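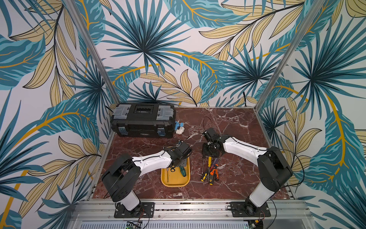
Station 3: Marmor, Tapete, Werkzeugkasten

Weiter durch Halle 2 bei Horkadero, Tag der offenen Tür, 21. Januar 2018. Viel zu wenig Zeit. Eintritt frei, Parken 50 Cent, immerhin.

Mein Liebling: die dunkelrote Marmorfläche. Weiß und blassrosa geädert, will ich sofort als Küchenplatte. Dazu die Tapete mit riesigen Tropenblättern, Türkis, Dunkelblau, ein bischen Senfgelb. Das Muster gibts wohl bei Nelis, Preis vergessen. Hinten links schwarzer Werkzeugkasten, graue durchscheinende Fächer im Deckel, so einen such ich seit Dezember. Gelbe Kunststoffschale auch hübsch.

Station 4: Lager Becerra

Nur kurz rein. 3000 Fliesenmuster, leider ales hinter Glas. Kaffee gut, Kuchen schon weg. Dann Bus.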